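About Us

Hi, and thanks for clicking through to the page most people skip. I'm Arturo Ferri, and I run Sikach with Sunil Miah. We collect examples for robots to learn from. That's the whole business! Somebody else builds the arm, somebody else trains the model, and in between there has to be a big pile of good, honest demonstrations of a job being done. We make the pile.

We work out of the old Dal Bello building, which went up in 1884 and was a button works for longer than it's been anything else. The floors slope a little (we level the benches every July and grumble about it) but the light is great and the freight elevator still runs, and if you've ever tried to get an industrial arm up a staircase you'll know why we signed the lease the same afternoon.

How it goes is pretty simple. A customer tells us what they want their robot to get good at: picking up a part, fitting a connector, opening a latch, putting a thing back where it came from. We set up the task and one of us guides the arm through it while everything gets recorded, meaning the joint positions, the grip and the camera views. Then we move things a little and go again. And again. A normal order is 4000 runs of one task, which sounds like a lot until you've watched a model fall to pieces over a part that was turned a bit more than it was used to.

We record from down at the wrist as well as from farther back, and I'm a big fan of the wrist view. It's messy. You get glare, you get big blurry bits of arm, you get people sideways. But it sits right up close to the hardware, and a lot of the small stuff you'd miss from across the room is there.
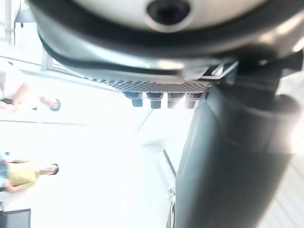
Sunil would like it known that the wrist view is only half of it, and that without the wider cameras you end up with a robot that knows plenty about the connector and hasn't a clue where the table went. We've been having this argument since we opened. Our compromise is that every run gets both, and the customer can throw out whichever one they don't want (so far they've kept the lot, and we both claim that as a win).

One thing we do a bit differently is keep the bad runs. If I drop the part, or come in crooked and have to back off and try again, it stays in the set with a label on it. Recoveries are gold! A robot that has only ever seen perfect attempts has no idea what to do after a slightly imperfect one. We used to delete them, back on our first job for Zikolard, and I still wince thinking about all that good clumsiness going in the trash.

We label everything ourselves in a little tool called Pirkik, which Sunil wrote over one long winter and which I'm allowed to complain about but not touch. Every run gets a task, a result, a note if there's something odd about it, and a second look from whoever wasn't guiding the arm. We stop guiding after 20 minutes and swap, because tired hands make lazy paths and the model will happily learn those too.

We keep it to 3 projects at a time. If we're full we'll say so and give you a start date, and if your job would be better done in simulation we'll tell you that too.

Visits are welcome most afternoons. Ring the lower bell, the upper one goes to the dentist. If you're bringing your own gripper, send us the mounting pattern first so we can have a plate ready for you.

Page last updated Aug 17, 2021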